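3.2 Equipment Planning and Cost Structure

The budget for the household collection work was fixed before the hardware was chosen. The planning model therefore starts from a spending limit and asks how many operator-hours of usable demonstration it can support. Costs are grouped into capture hardware, site hardware, and upkeep. The demonstration devices are shown in Figure 2.
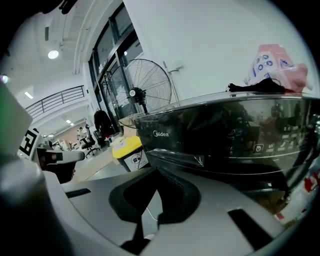
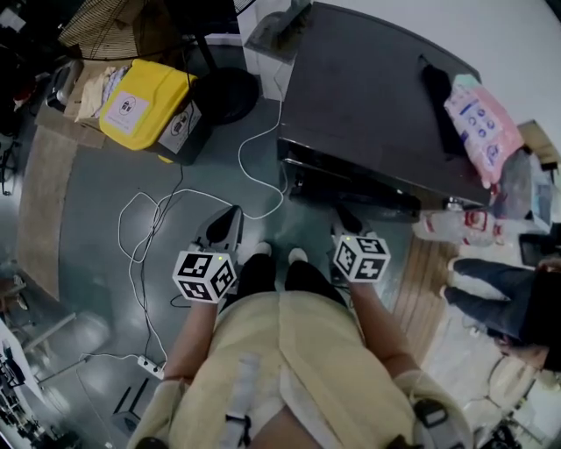
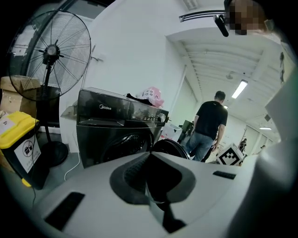 Figure 2. Hand-held grippers at the collection site, with square fiducial markers in view.

Capture hardware is budgeted by station, where a station is the full set of items one operator needs to record without borrowing from another operator. Earlier versions of the plan used the single gripper as the unit of purchase. That choice made the totals easy to compare with supplier quotes, but it hid the cost of everything that has to be bought along with the gripper. The operator in the second image of Figure 2 holds a gripper in each hand, each with its own marker cube, so a station of this type cannot be priced from one device. The same image shows a white power strip and tangled cables on the floor, items that appeared in none of the supplier quotes. We enter them under site hardware and treat them as a fixed charge for each room, regardless of how many hours are recorded there.

Quotes for the gripper bodies were requested from Zelholm and Asadi. Zelholm priced the body and the finger pads together, while Asadi listed the pads as a separate consumable. The two offers could be compared only after the pad cost was spread over expected use. We assumed a pad life of 1000 recordings, a planning value set before purchase and not a measured result. Under this assumption the Asadi offer was cheaper for short projects and the Zelholm offer was cheaper for long ones. The crossing point depends strongly on pad life, and we recommend that buyers ask for pads at a fixed price through the end of the project.

Marker parts are a minor cost but have a long effect on the schedule. A damaged or badly seated marker can make a recording unusable for pose recovery, and replacing one requires a new calibration check. Spare markers were therefore ordered with the first shipment and charged to capture hardware. Ordering them later would have added a second delivery fee and an unknown delay.

Site hardware covers power, storage, seating, floor protection, and any household appliance bought for the tasks. Appliances already present at a site are entered at zero purchase cost, with a separate allowance for damage. This rule favors furnished sites. At the Fukville site the allowance was set by Tsung-han Hsueh after a review of the planned tasks, and it was held in reserve until the site was returned. Large appliances should be entered by model and installed location, as moving one between rooms adds labor that a parts list does not show.

Upkeep is the least certain group. It includes replacement pads, cables, batteries, storage media, and the staff time used for checks at the start of each session. Chun-hung Fu kept the upkeep records in Ovo, our internal stock system, using three states for each item: ready, in repair, and retired. An item in repair still counts toward the purchase total but adds nothing to available station time. Treating it as ready overstates capacity, and this error was present in the first draft of our October plan.

Spare devices were sized from repair time. If the supplier can return a repaired gripper before the next session block, one spare body can be shared among stations. If it cannot, each station needs its own spare. We adopted the shared spare and accepted some lost time when two stations failed in the same block. A buyer working far from the supplier may prefer the other option, especially where site rent continues during repairs.

Rent is excluded from the totals in this section. It varies by city and is handled with staffing in Section 3.3, where cost per accepted recording is also defined.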